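Shared kitchen on Vurnbridge's upper floor to open in August

Small food makers in Vurnbridge will be able to rent counter time by the half day from August 1, 2022, when the shared kitchen over the old Pornimmont feed store opens its doors. The space covers 400 square feet and can be booked by up to 4 people at once.

The kitchen is run by Celtar, a local firm that has rented out workshop benches on the ground floor for several years. Krishnamoorthy Rai, who manages the building, said the upstairs rooms had been used for storage and that people renting benches kept asking for a place to cook.

"We had bakers calling us who wanted a counter and an outlet," Rai said. "They did not want to sign a lease on a restaurant kitchen to make one batch of jam."

The counter is white marble with gray veining, set against a backsplash of weathered gray wood. Small appliances stay out on it between bookings, among them a toaster oven and a two-slot toaster. Cutting boards and towels are included in the rate. Renters bring their own knives, pans and ingredients, and take everything home at the end of the session.

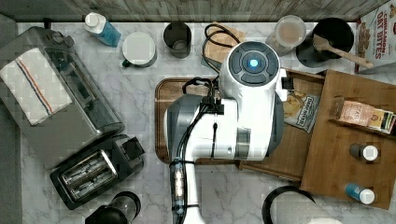
Jagadeesh Mathew

A half-day booking runs from 7 a.m. to noon or from 1 p.m. to 6 p.m. Evening hours may be added later if there is demand, Rai said. Renters wipe down the counter and empty the toaster crumb trays before they leave, and a cleaning fee is charged if the next person finds the place in poor shape.

The first regular booking has gone to Tô, a soup and noodle stand that sells at the Saturday market on Mill Street. The stand will use the kitchen two mornings a week to prepare broth and toppings.

Work on the rooms cost more than planned. Celtar had set aside $2,000 for new wiring, and an extra $500 went to a second circuit after the electrician found that the old one could not carry several heating appliances together. Plumbing was already in place.

There is no freight elevator, so supplies have to come up the back stairs. A cart is kept at the bottom for the walk from the parking lot – renters are asked to return it and not leave it on the landing.

Bookings are taken at the Celtar front desk on the ground floor. New renters need to show a current food handler card and go through a short walk-through of the kitchen before their first session.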